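Re: [Dramwood list] shirts for the dental fun day

On Wednesday Bimla Solanki wrote:
> Quote from Lozano is 242 for 30 shirts, one colour print. Titier are
> cheaper but want an order of up to 500. Do we go ahead? And has
> anyone still got the key for the hall cupboard?

Go with Lozano. Titier no good for us, where would we even put them. Can we ask for long sleeves, July was freezing in that hall last year. Kids sizes too pls, last lot all came up huge.

Key — I have it, will drop it thruogh your door after 6. Leaflets are in there, 400 left I think, so no need to reprint.

Still need somone for the brushing table in the afternoon. I can do mornings only.

Drawing wise I'd like something simple like this, black line only:

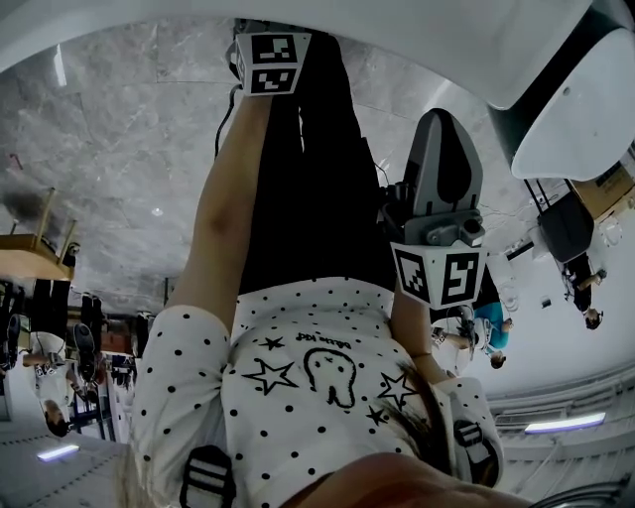 Tooth and stars on the polka dot top

Keep any writing bigger than that though.

Sorry rushed, bus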